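Wukska 작업실 갤러리: 붉은 액체 옮기기, 그리고 흘린 날

2018-03-07

안녕하세요. Dirkville에 있는 Wukska 작업실의 사진 페이지입니다. 우리는 두 대의 로봇 팔로 액체를 옮기는 작업을 연습하고 있습니다. 프로그램 이름은 Gethin입니다. 보통 이 갤러리에는 잘된 작업을 올립니다만, 이번 페이지는 잘되지 않은 작업에 대한 것입니다. 저는 한국어가 모국어가 아니어서 표현이 조금 딱딱할 수 있습니다. 이해해 주시면 감사하겠습니다.

작업의 내용은 간단합니다. 색을 넣은 물을 주사기로 빨아들이고, 다른 컵에 천천히 내보냅니다. 사람이 하면 쉬운 일이지만, 로봇 팔에게는 누르는 힘의 조절이 어렵습니다. 그날은 27회를 계획하였고, 그중 6회에서 액체가 그릇 밖으로 나갔습니다. 가장 심한 것은 세 번째로 실패한 회차였습니다. 플런저가 한 번 멈추었다가 갑자기 끝까지 밀렸습니다. 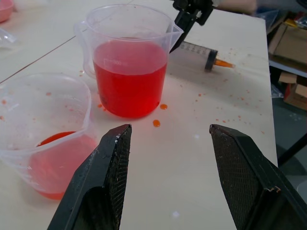 사진 제공: Wukska 작업실 / 로봇 손목 카메라

손잡이가 있는 비커에 붉은 액체가 4분의 3쯤 들어 있고, 그 뒤에 큰 주사기가 누워 있습니다. 주사기 근처에서 테이블 오른쪽까지 작은 방울이 많이 퍼졌습니다. 왼쪽 컵의 안쪽 벽에도 튄 자국이 있습니다.

기록을 다시 읽고 우리가 이해한 것은 다음과 같습니다. 플런저의 고무가 벽에 붙어서 잘 움직이지 않을 때, Gethin은 힘을 조금씩 올립니다. 고무가 떨어지는 순간에는 힘을 바로 내려야 합니다. 그런데 내리는 명령이 515밀리초 늦게 도착하였습니다. 그 사이에 팔은 계속 밀었습니다. 처음에는 그리퍼의 손가락이 미끄러진 것으로 생각하여 손가락의 패드부터 조사하였는데, 패드에는 문제가 없었습니다. 이 조사에 오전 시간을 모두 썼습니다.

안전에 대해서도 적습니다. 액체는 물과 식용 색소뿐이었고, 다친 사람은 없습니다. 그러나 테이블 위의 물이 팔의 관절이나 바닥의 전선으로 흐르면 위험합니다. 우리는 비상 정지 버튼을 눌렀지만, 누르기까지 3초가 걸렸습니다. 버튼이 모니터 뒤쪽에 있었기 때문입니다. 지금은 작업자의 오른손 옆으로 옮겼습니다.

바꾼 것이 더 있습니다. 힘의 상한을 낮추었고, 플런저가 정해진 속도보다 빠르게 움직이면 두 팔이 함께 멈추도록 하였습니다. 주사기는 작업 전에 빈 상태로 몇 번 움직여서 고무를 부드럽게 합니다. 멀티탭은 테이블 아래에서 벽 쪽으로 옮겼습니다. 방울이 보이면 그 회차를 중단하고, 두 팔의 전원을 끈 다음에 닦습니다. 전에는 회차가 끝날 때까지 기다렸는데, 좋지 않은 습관이었습니다.

명령이 늦어진 이유는 아직 완전히 알지 못합니다. 네트워크 스위치를 의심하고 있으며, 같은 장비를 쓰는 Skidmont 작업실에도 기록을 보내었습니다. 그쪽에서도 비슷한 지연을 한 번 보았다고 합니다. 두 작업실의 시계가 서로 맞지 않아서 비교에는 시간이 필요합니다.

같은 작업은 5월에 다시 할 예정입니다. 그때까지는 주사기를 쓰지 않고, 컵에서 컵으로 붓는 연습만 합니다. 비슷한 문제를 겪으신 분은 페이지 아래의 문의란에 글을 남겨 주십시오. 플런저의 재질과 주사기의 용량을 함께 적어 주시면 비교하기가 쉽습니다. 답장은 조금 늦을 수 있습니다.

글: Wukska 작업실 사진 담당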